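4.2 Wear trials and self-reported hold

Styling waxes are sold on how long they last, and most of that evidence comes from the people selling them. The Drondent leaflet promises hold from morning to night but never says what hold means. We asked 237 office workers to use either Drondent or Enton wax on short to medium hair and to rate their style at 6 in the evening on a scale of one to 20. Users of the two waxes gave nearly the same scores. We are reluctant to read this as proof that both work, as nobody in the trial went without wax.

A rating also depends on what the wearer hoped for. People who had paid for Zuccaro salon cuts in June scored their hair higher whichever wax they got—a good cut may be doing the job credited to the jar. Figure 9 shows a KUKA robot arm reaching into a large gray bin. 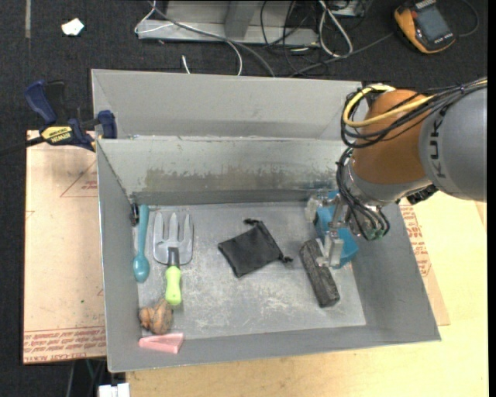

Figure 9. Robot arm and open bin.

4.3 Claims about shine

Shine is even harder to pin down. The Skivus score, often quoted in trade articles, mixes gloss with smoothness and gives no weights for either. We left it out of our main results. Readers who want it can work it out from the raw ratings, though we doubt it would tell them much.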